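Cloth folding with the Zulell gripper kit – quick setup

4 Feb 2018

Had the Zulell on the bench since January, bought from Bratwood. Fingers, pads, wrist camera and the Camenzind software in one box. Manual is thin so these are my own steps.

Bolt the gripper on first, camera cable after. Other way round and you'll trap it. Plug in, wait for the green light, run the Camenzind calibration. Takes 2 minutes. Don't touch the arm while its running.

Set finger force to 30 for thin stuff. Higher and it drags the cloth along with it.

Now the pick. Use a plain cloth in a colour that stands out from the table – the software finds the edge much faster. Come in from above, fingers nearly shut, close slowly.

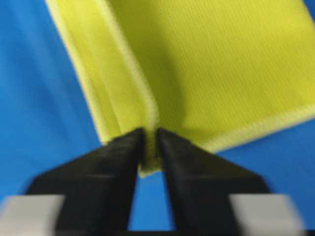 Yellow cloth on blue, fingers closed on it.
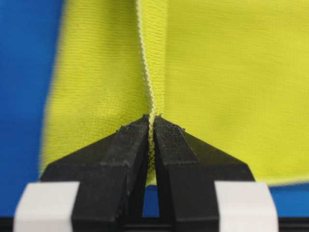
Lift a little, stop, check the camera view, then carry on. If the cloth slips, drop it and start the pick again. Dont try to squeeze harder halfway through, it never helps.

Pads collect fluff. Wipe them with a dry brush before every session. Zulell say to change them after 1,000 picks, I'm nowhere near that yet so can't comment.

Worth the money? For towels and dusters, yes. Looked at the Zalier as well – stronger, but the fingers are too fat for a single layer. Spare pads are dear and teh box only has 2. Order more at the start.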